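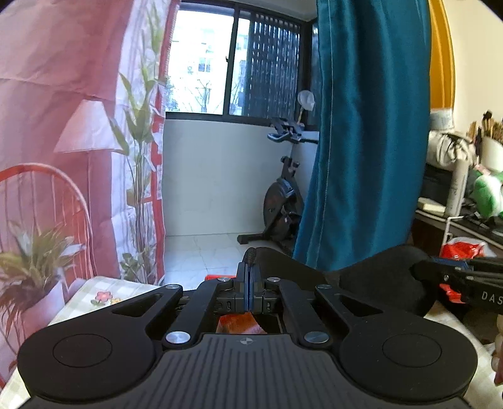 Sosville School District
Site Furnishings Working Group
Minutes of the January meeting

Call to order: Wednesday, 3:30 p.m., district office, lower conference room.
Chair: Darragh Cronin
Represented: Facilities, Grounds, Purchasing, Middle School, High School
Absent: Transportation (written comments received)

1. Minutes of previous meeting
Approved with one correction. Under item 4, "surface mount" should read "in-ground mount" for the two benches at the Foley Elementary bus loop.

2. Outdoor lunch tables, middle school courtyard
Purchasing reported that two responses were received to the request for quotes. Both meet the minimum specification: 46-inch octagonal top, expanded metal, thermoplastic coating, welded frame, three or four attached seats.

Alel quoted its standard table with a 2-3/8 inch galvanized frame. Trimska quoted a comparable table with a powder coated frame. Trimska's coating is thinner on the seat supports, where the existing tables have rusted. Grounds asked whether the galvanized frame could be left unpainted. Purchasing will confirm with Alel, but the drawing shows bare galvanized legs.

The middle school asked that at least two tables be the three-seat model so that a wheelchair can pull up to the open side. Facilities noted that the slab on the north side of the courtyard slopes more than the accessible tables allow, and that those two should go next to the cafeteria doors.

Motion to recommend the Alel table, galvanized frame, green top, with two units in the three-seat model. Seconded. Carried, with the high school abstaining.

3. Anchoring
Discussion of portable versus fixed tables. Portable units were moved repeatedly last year and one was found on the baseball infield. Facilities prefers surface mounting with wedge anchors into the existing slab. Grounds prefers portable units for mowing access, but agreed this does not apply in the courtyard, where there is no turf.

Agreed: all courtyard tables to be surface mounted. Anchors to be stainless steel, 3/8 by 3 inches. The mounting tabs in the Alel drawing have one hole per leg. Facilities will check that this hole takes the anchor without drilling out.

Tables on the high school lawn remain portable for now. Grounds will chain them in pairs over spring break.

4. Benches, track and stadium
The high school submitted a request for six-foot benches with backs along the track fence. Weight per bench is 80 pounds. Purchasing pointed out that the same bench without a back is on the current price list and could be ordered without a new quote. The high school restated its preference for backs.

Chair asked for a drawing showing clearance between the benches and the fence, with 36 inches kept open for the walkway. Item tabled until the drawing is received.

5. Trash receptacles
Grounds presented the condition survey. Most of the 32-gallon receptacles are serviceable. The flat lids are not, as the retaining cables have failed and lids are going missing. Replacement lids with vinyl-coated cable were quoted at $1,028 for the full set, delivered. Dome lids would cost over $3,000.

Transportation's written comments asked for one additional receptacle at the bus loop. Grounds has a spare in the shop - liner is cracked but can be replaced.

Motion to purchase the flat lids and one liner from the maintenance account. Seconded. Carried.

6. Budget
Purchasing reported that freight on the table order is not included in the amount set aside. An allowance of $1,000 was moved from the paint line to cover freight and liftgate service. No objection. The repainting of the older benches at Foley Elementary is put off until summer.

7. Delivery and assembly
Tables ship unassembled on pallets. The warehouse dock cannot take a 53-foot trailer while the east gate is under repair, so Purchasing will ask for a shorter truck or delivery to the high school lot. Tops are to stay in their wrapping until the frames are anchored.

8. Action items
Purchasing: confirm frame finish and lead time with Alel; send notice to Trimska.
Facilities: check anchor hole size; mark table positions on the slab.
Grounds: order lids and liner; move spare receptacle to bus loop.
High School: bench drawing to the chair before the next meeting.

Adjourned 4:40 p.m.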